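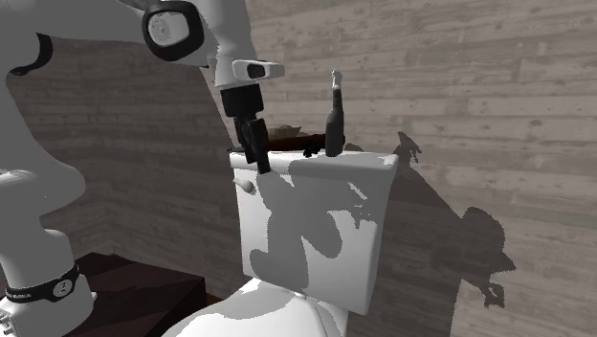
Guðlaug Grímsdóttir admits she thought the bathroom would be the easy room. Kitchens have drawers and hot things and sharp things, she says, and a bathroom has a shelf or two and the top of the cistern. Three months into the build she has changed her mind completely, and she sounds delighted about it.

POLLDALE WORKSHOP OPENS ITS SIMULATED BATHROOM TO HOME BUILDERS

February - Members of the Durside shared workshop in Polldale have finished the first working version of Drokmont, a simulated home in which a robot arm can practise tidying up. The bathroom is the first room to be released, and from this month anyone with a reasonably modern computer can load it, change it and try their own control code in it, free of charge.

Drokmont grew out of evening sessions at the workshop's long bench, where several members were already building small arms at home from kits and printed parts. They all ran into the same trouble. Testing on a real arm is slow, and a wrong number in the code can mean a stripped gear or a smashed mug. In the simulator a bad reach costs nothing and the room can be put back as it was with one key.

The arm in the bathroom model is a white Franka Emika with a black two-finger gripper. Members with smaller arms can swap in their own model if they have one, and the workshop has written a plain guide to doing so.

The top of the toilet tank has become the favourite test spot. In the current layout it holds a tall dark bottle with a long neck, and there is a low woven basket or bowl behind the gripper. A narrow ledge with a tall thing on it is a lovely problem! The fingers have to come down close to the lid without knocking the bottle, and the wall behind leaves very little room for the wrist to turn.

"We had 300 practice runs on the bottle alone before I was happy with the approach angle," said Grímsdóttir, who wrote most of the reaching code. "I would go home, think about it over supper, and come back wanting to try one more thing. It is the most fun I have had with a toilet."

The wall planks are there for a purpose too. Light and shadow are worked out afresh as the arm moves, so anyone adding a camera to their project can find out how their code copes when the gripper throws a shadow over the thing it is meant to pick up. Several members found that theirs coped badly, and have been swapping fixes ever since.

The release includes the bathroom, 6 starter tasks and the full set of notes kept during the build, spelling mistakes and all. The tasks begin with moving the gripper to a point above the tank lid and finish with lifting the bottle and setting it down again upright. Code written for the simulator can be moved to a real arm, though the workshop advises running it at low speed first and keeping a hand near the stop button.

Blöndal, the small firm that rents the unit next door, lent the group a spare computer for the longer overnight runs. Durside is very grateful for it - the old machine took until breakfast to get through a set.

Work on a kitchen has begun. The drawers are giving trouble already, and help from anyone who has modelled sliding parts before would be warmly welcomed. Drokmont evenings start at 7 pm at the workshop, and beginners can borrow a seat and a keyboard.

Files, notes and the guide to adding your own arm can be had by asking at the Durside front desk or through the contact page.

ENDS

Search news Go Clear

We use cookies to remember your settings. Accept Manage choices

Contact | © Durside Workshop, Polldale | Back to top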